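Section 3: Running a demonstration for visitors

Read this section before an open day, and read it again if you have been told the day will run itself. It won't. The Harance hand-held kit is sold as something a guest can pick up and use in a minute. Picking it up takes a minute. Getting a recording worth keeping takes longer, and visitors should hear that from you at the start.

3.1 Before the doors open

1. Choose a task with small, ordinary things in it. Washing and tidying items on a tray work well enough. Leave out anything sharp or precious.

2. Set the tray on a level surface, in daylight if you have it.

3. Switch on both grippers and wait for the green light on each. A green light means the unit has power and is connected. The brochure says "ready", and we would not go that far.

4. Check that the printed squares on each marker cube are clean. Wipe them with a dry cloth. A thumbprint across a corner is enough to spoil the tracking.

5. Squeeze and release each gripper five times. If the fingers stick, swap the unit now and leave the repair for later.

Note: The cables always get in the way. Let them hang down past the wrists with some slack, and don't tape them to a sleeve.

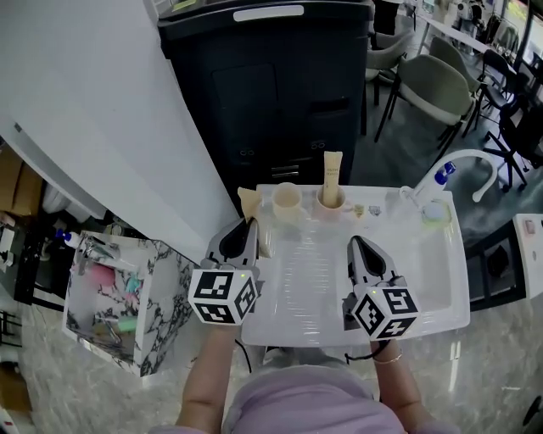 3.2 During the demonstration

6. Have your own operator go first. At the Flivley open day in August, Elaine Lins did the first run and then handed over to guests, and that order is the one we recommend.

7. Begin each run with both grippers over the tray and the cubes in clear view of the head camera. Hold still for three seconds.

8. Move at half your normal speed. Guests will rush. Tell them once, then let them rush and show them the recording afterward.

9. Keep one hand from crossing in front of the other. If a cube is hidden for more than two seconds, stop and start the run again.

10. End with the fingers open and both hands back over the tray.

Caution: Don't put the grippers in water. They are splash resistant on paper. Wilmer Muñoz tested that claim at Pelkonen and sent two units back.

Caution: Guests must not reach into the jaws while someone else is holding the handle. The grip is stronger than it looks.

3.3 What to say, and what to leave out

Visitors will ask whether the robot can now do the job. Tell them that a person did the job, and that the recording may help train a machine to copy it. Don't promise when.

Someone will also ask about the success rate. The figure of 91 per cent on the Ekley poster comes from one task, in one room, with the same objects every time. If you quote it, quote all of that too. Milagros Paucar has asked for the poster to be changed and we support her.

3.4 Afterward

11. Save each run under the guest's session number, never their name.

12. Play back every run before you count it. Of the 13 we kept from Flivley, two had lost the left hand partway through and had to be thrown out.

13. Switch off both grippers, coil the cables loosely and charge the units overnight.

Send faults and complaints to Meifang Gu. Include the session number and the colour of the light when the trouble began.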